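About Illholm

Illholm teaches laboratory robots to handle plates. We work with labs that already own a liquid handler and want an arm beside it, so that plates can be moved on and off the deck at any hour. The company was started by Ulises Ccori, who had spent several years running plates by hand and wanted an easier way of passing that work on.

What we do

Most of our work is teaching by demonstration. An operator sits at a desk with a hand controller and drives the arm through the job: down to the plate, close the fingers, lift, carry across, lower, let go. The arm's movements are recorded together with the camera views, and the recordings are used to train the software that later runs the arm alone. Where a lab prefers it, we teach by hand instead, with the operator holding the wrist of the arm and guiding it through the same moves.

A typical task needs 100 demonstrations before we try a first training run. Harder ones, such as setting a plate down in a tight holder, can take up to 700. Our library now holds 2,000 demonstrations, all checked by a person before they are used. Those with a bumped rim or a missed grip are marked and kept separately — they are useful for teaching the arm how to recover.

How we practise

We build each customer's bench in simulation first. Operators drive the simulated arm with the same controller they will use on the real one, and we change the light, the labware and the starting positions between sessions. New operators complete 80 practice runs before their work goes into the library.

Our tools

Sturnard is our remote control software. It links the hand controller to the arm and limits speed close to the deck.

Fakir is the simulator. It covers the bench, the arm and the common sorts of plate and tip rack.

Zutex is where recordings are stored, replayed and marked. Customers have their own login and can look through every run made for their bench.

Working with us

We begin with a call and a list of the labware you use. After that we need measurements of your bench and a written copy of the steps, as your staff carry them out now. If two people do the job differently, please send both versions. Teaching usually starts once the simulated bench has been agreed, and your own staff are welcome to take a turn at the controller. Several of our best operators came to us from the lab side and had never driven an arm before.

We take on new benches throughout the year, apart from March, when we update the training machines. 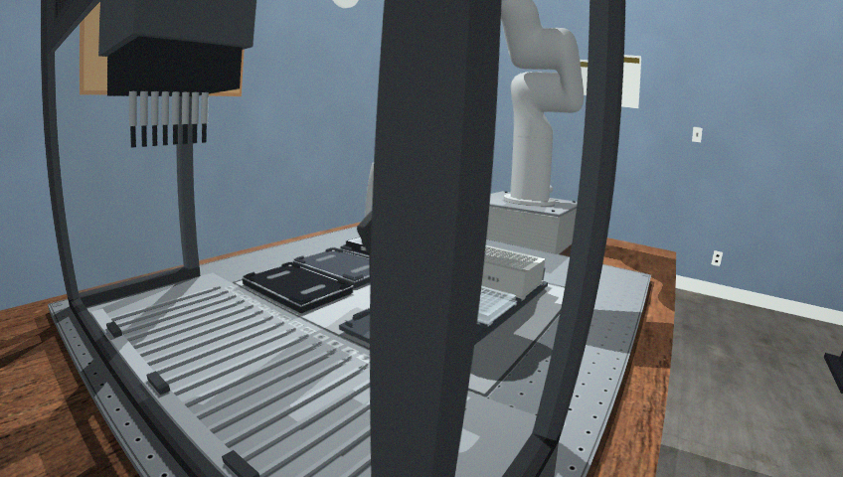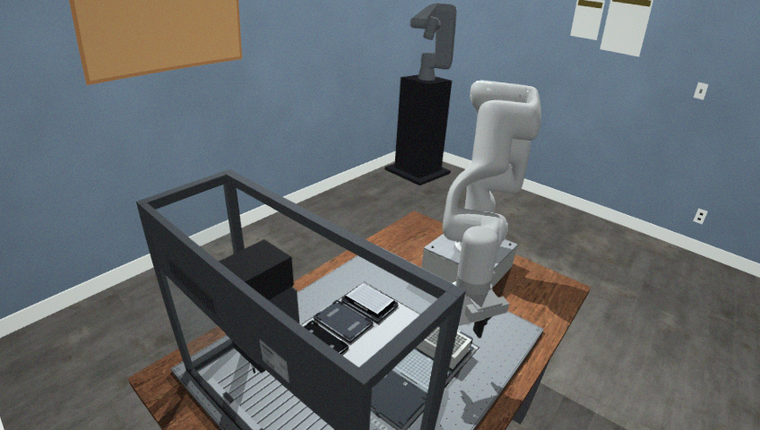
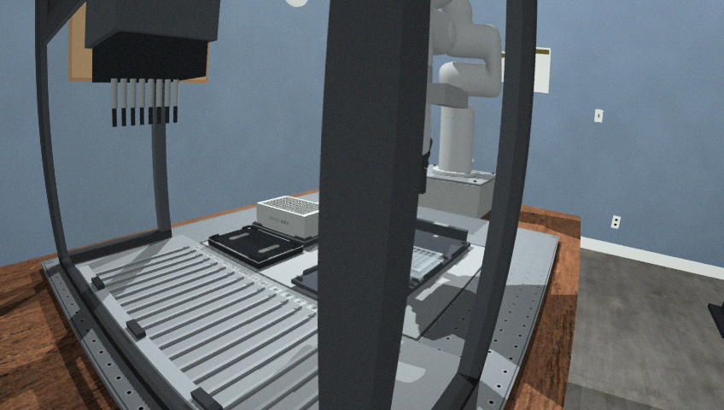
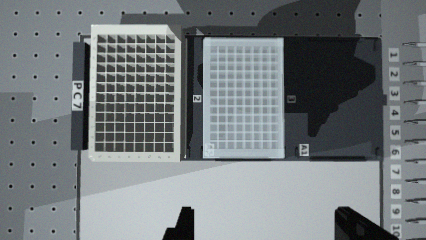
Plate handling bench in simulation. Last view: the gripper fingers near the plate holder marked 2.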